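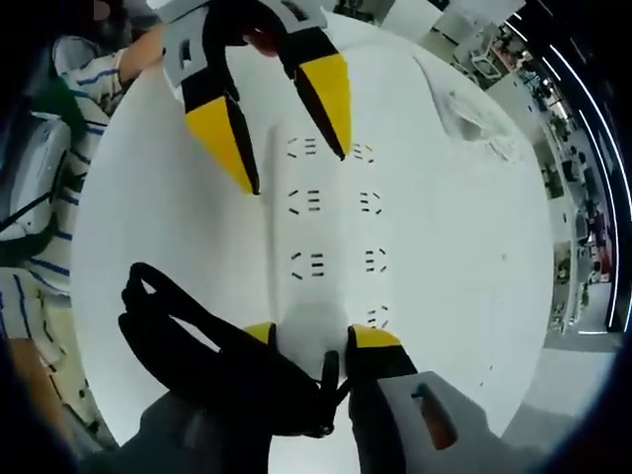

Round white table, with a black fabric piece at the near side and a white cloth toward the back.

Lynch Sewing Room: The Round Table

The sewing room at Lynch has four kinds of work surface, and the round white table is the one most people ask for. It came to us in February from the Fostevham hall when that building closed its craft wing. The delivery cost $200 and the table itself was free. Orla Mulcahy and Makis Psarras put it together near the door, and it has stayed there.

The rest of this page goes over what the table is used for. Notes are by Catríona Daly unless marked otherwise.

The top
White, round, with a curved edge all the way along. There is a faint crease down the middle, with small black markings in a column on either side of it. Each marking is three short dashes set between small angled strokes. People have asked whether they are a ruler. They are not spaced for measuring, so please use the tape on the hook.

Black fabric
Dark pieces are easier to sort on a white surface than on the brown cutting bench. Loops, folds and narrow straps all show up well against it. If a strap hangs over the side, pull it back onto the table before you start folding. Black items go in the second drawer when they are done.

White cloth
White cloths are kept toward the far side so they don't pick up lint from the dark ones. They wrinkle quickly. Shake each one out, lay it flat and fold it in half twice. Ironing is optional for cleaning cloths and required for anything going on a display table.

Mending basket
Items with a loose seam or a missing button go in the basket under the window, with a paper tag saying what is wrong. Ridwan Osman does the straps and buckles. Ita Ó Flaithearta does the rest and would like the tags written in pen, as pencil rubs off.

Thread and pins
Thread is on the wall rack, dark colors at the bottom. Pins stay in the tin. The pincushion was retired after too many pins went through the back of it.

Fondow bags
The drawstring bags for the Fondow sale are cut at the bench and turned right side out at the round table. We have 400 to finish. Black straps first, then the labels. The pattern was changed this year so the strap is sewn into the side seam, and the old pattern pieces should be thrown away if you find any.

Storage
Folded cloths go on the left-hand shelves and bags go on the right. The top shelf is for batting only. The step stool belongs in this room and has to come back if you borrow it.

Using the room
The sewing room is open in the afternoon and the key is at the front desk. Two people can work at the round table comfortably, three if the pieces are small. Wipe the top with a damp cloth when you leave. No scissors or rotary cutters on it, please; cutting is done at the bench.

Page last updated March 31, 2022.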